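Pliritz Link-Up Widget
From Wuretti, tools for people who still love blogs

Home > Widgets > Link-ups

If you've ever hosted a blog hop by hand, you know how the evening goes: forty tabs, a list you keep retyping, and two people with the same link. Pliritz takes care of the list. You paste one line into your post, your guests add their own entries, and everybody who carries the widget sees the same hop. I use it for my own monthly hop and I still get a kick out of watching the entries roll in! 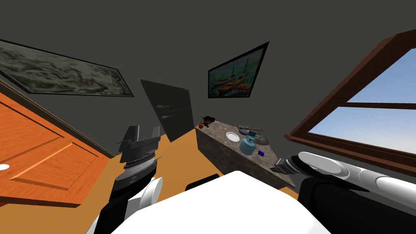

What it does

Shows entries as a plain list or a grid of thumbnails
Catches duplicate links before they go up
Lets you set an opening and closing time (mine opens at 6 a.m.)
Holds up to 387 entries per hop
Gives each entry 1000 characters for an intro, with room for a thank-you to whoever sent them your way

Setting it up

Pick a name for your hop, choose list or grid, and copy the line we give you. Paste it where you want the hop to appear. Most themes need nothing else, though Vallberg users should switch off "trim long posts" first (it likes to swallow the last row).
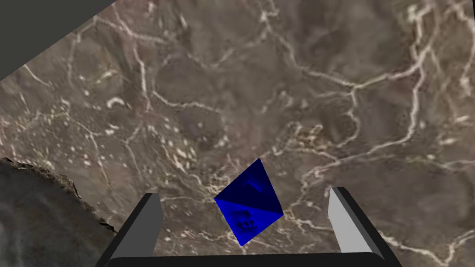 Then press Preview and add a test entry of your own. You can delete it later, or leave it in as the first link, as I always do. An empty hop looks a bit lonely, and guests seem happier to jump in when there's one already waiting.

Thumbnails

The grid uses the first image in each guest's post unless they choose another, and everything gets shrunk quite a lot. Strong contrast helps so much! The robot's bright white torso against that dim room is the sort of thing that shows up well small, while the black fingers in front of the dark cabinet are harder to pick out. Guests can swap their thumbnail any time before the hop closes.

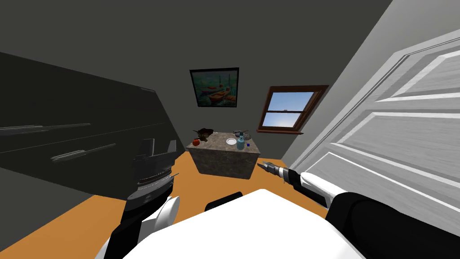

Sizes and plans

The free plan covers one open hop with up to 20 entries. The full plan lifts that to the 387 limit and lets you run several hops side by side, and it's the one to get if you co-host. Every co-host gets a login, so you can share the job of visiting new entries and saying hello. I love that part, and it's how I've found most of the blogs I read. If you're choosing pictures for your hop's header, the wide banner slot suits something spread across the width, like the white robot with an arm on either side, and the square slot is better for a single object.

Works with: Krishnan themes, Vallberg themes, most plain blog templates
Item number: 2233
Questions: write to Svitlana Moroz through the contact page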